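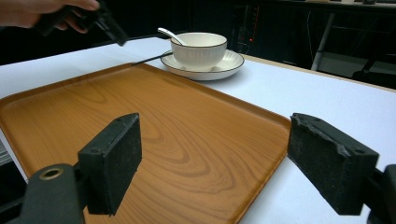 Have you ever wondered where the swirly lines in wood come from? I used to think somebody painted them on!

A tree grows a new layer under its bark every year, like pulling on another jumper. Spring wood is usually pale and summer wood is darker, so you get rings. If a stump has 12 dark rings, the tree was 12 years old — easy!

Now cut the trunk the long way, into planks. The saw slices through the layers at a slant, and the rings turn into stripes, waves and long ovals. We call this pattern the grain.

My favourite tree in Pimby wood had 51 rings when it came down. I lost my place twice counting them.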